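Home Browse A–Z Rooms Furniture Materials Recent changes Log in

Coffee table

A coffee table is a low table, made to stand in front of or beside a sofa or a group of armchairs. Holds drinks, magazines, books, remote controls, feet. Also called a cocktail table in the American furniture trade, mostly in older catalogs. Usually the lowest table in the house and often the only one with no chairs of its own.

Name

The word "coffee" in the name says little about use. Low tables for serving tea were known in Europe well before the term caught on, and many pieces sold today as antique coffee tables are tea tables, benches or chests, some with the legs cut down. Dealers differ on whether a cut-down table should be described as altered. Most do say so. In some languages the same piece is called a sofa table or a salon table, which causes mixups in translated catalogs – in English a sofa table is the tall narrow kind that goes behind the sofa.

Early forms

Low tables are far older than the sofa. Floor seating in Japan, Korea, the Middle East and North Africa went with low tables and trays on stands, and several of these forms were copied or adapted by Western makers. The folding tray table in particular. In Victorian parlors the tables were taller, closer to the height of a chair arm, and stood at the side or in the center of the room with a lamp on them. The drop in height came along with lower, deeper seating in the early 20th century. After the Second World War the coffee table was close to standard in American living rooms, helped along by television, since a low table doesn't block the view.

Height and proportion

The usual rule is that the top should be level with the seat cushion or slightly under it. Length is commonly given as two thirds of the sofa. Neither rule is very old and plenty of well known designs break both. Clearance matters more in practice: enough room to walk through without turning sideways, close enough to put a cup down without getting up. Makers in the Prisdale district, where low tables have been a local trade for a long time, worked to a height of 15 inches for most of their output and did not list any other until the lift-top models (see below).

Shapes

Rectangular is the most common. Square suits a sectional or two facing sofas. Round is good in tight rooms, less top for the floor area it takes up. Oval and pill-shaped tops sit somewhere in between – length of a rectangle, no corners. The pill shape (two straight sides, half-round ends) is sometimes sold as "racetrack" or "stadium". True ovals curve all the way around and are harder to cut, and catalogs use the two words loosely, so buyers going by the name alone may not get what they expected. Free-form and kidney shapes had their peak in the 1950s, with revivals since.

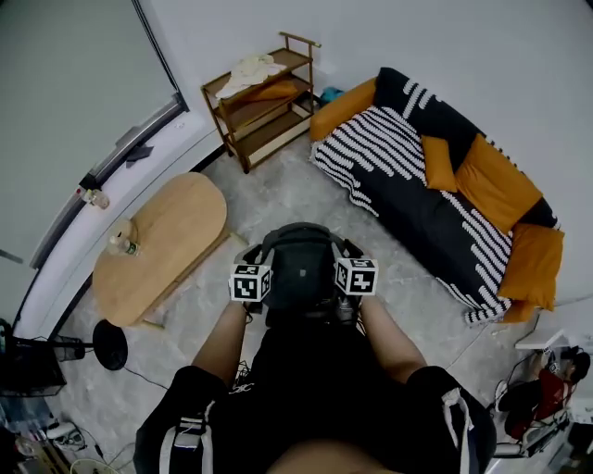
By the Furniture desk
Last revised 19 Sep 2019

Rounded ends also change where a table can go. A pill shape can be set at an angle to the sofa without a corner sticking out into the walkway, which is hard to do with a rectangle. Households with small children tend to be steered toward rounded edges for the same reason. Corner bumpers are the other option. Cheap, ugly, fall off.

Materials

Wood is still the usual choice, solid or veneered. Oak, ash, beech and maple for pale finishes, walnut for dark. Pale finishes hide dust and show rings; dark ones do the opposite. Light natural wood is often put with gray or white stone-look floors, where a dark table can look heavy. Other tops:

Glass – looks like less furniture, shows every fingerprint. Should be tempered.
Stone – marble stains from wine, coffee and citrus. Granite less so.
Metal – light if it's aluminum, noisy. Trays do well in brass.
Rattan and cane – needs a glass or wood insert if anything is going to stand on it straight.
Upholstered – really an ottoman. Needs a tray on top for drinks.

Legs may be the same as the top or not. Four legs at the corners is the plain solution, and oval tops often have them splayed. Pedestal bases leave more room for feet but have to be heavy. Drum and plinth bases, solid to the floor, are stable and a nuisance to vacum around.

Construction types

Nesting sets – two or more tables that slide under each other. The Prukum set is the one usually given in trade guides, a set of 4 in bent ply, smallest one too low for much except a plant. Lift-top tables have a hinged top that comes up and forward to eating height, with storage underneath. The mechanism is the part that fails, either the springs or the screws pulling out of particleboard. Trunk tables are chests used as tables. You can't open them without clearing them first.

The shelf under the top is called a magazine shelf or stretcher shelf depending on how much of it there is. It also braces the legs.

Prisdale trade

Lappalainen, a maker in Prisdale, began as a stool shop and moved to tables when stool orders dropped off. Its pattern book runs to 524 entries, most of them small variations in leg and edge. A second firm, Grerkico, bought in tops and made only bases, and at its height employed over 400 people. Both showed at the district fair each May. Tables from eather shop are stamped on the underside, Lappalainen in the wood and Grerkico on a small plate that is often missing.

Care

Coasters. Wipe spills right away, with the grain. White rings are moisture in the finish and will often come out with gentle rubbing; black rings have gone into the wood and mean sanding. Oiled tops need oil again when water stops beading. Felt pads under the legs on any stone or tile floor, and check them, grit gets stuck in the felt and scratches worse than bare wood.

See also

End table
Ottoman
Nesting table
Tea table
Coffee table book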